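About Skilaver

Skilaver began in a rented unit in Milden with one workbench, a kettle and a firm belief that small manufacturers ought to be able to teach a robot a job without having to hire a programmer first. We're a bigger team these days, and the kettle has been replaced twice, but the belief hasn't moved an inch.

What we make is the Akeo kit: a pair of hand-held grippers, the tracking markers and cameras that go with them, and the software that turns your own hand movements into something a robot arm can learn from. You pick the grippers up, do the job the way you've always done it, and do it again until there's enough to train on. The people who know the work best are nearly always the ones on the shop floor, so it seemed only right to us that they should be the ones doing the teaching.
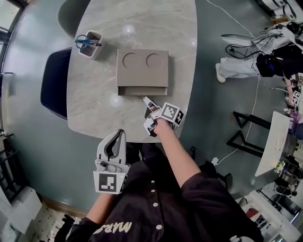
Packaging is where most of our customers start, and we're very fond of it ourselves. Boxes, flaps, drawers and fiddly little tabs all look simple until you try to explain them to a machine! Our demonstration library now holds 2714 recorded tasks, and every kit comes with full use of it, so you won't be starting from a blank page.

Each Akeo kit is built and checked by us in Milden and comes with 3 days of training, either at your place or at ours. If you'd like us to do the recording for you, that's our Whitlock service, named after the lane our first unit stood on. You send us your product and a note of how you like it handled, and we send back a finished set of demonstrations, up to 4000 for a single job.

We hire kits out by the month as well, and we're always glad to have a chat before you spend anything at all. Visits to the workshop are by appointment, so please do write to us first, and tell us a bit about what you make.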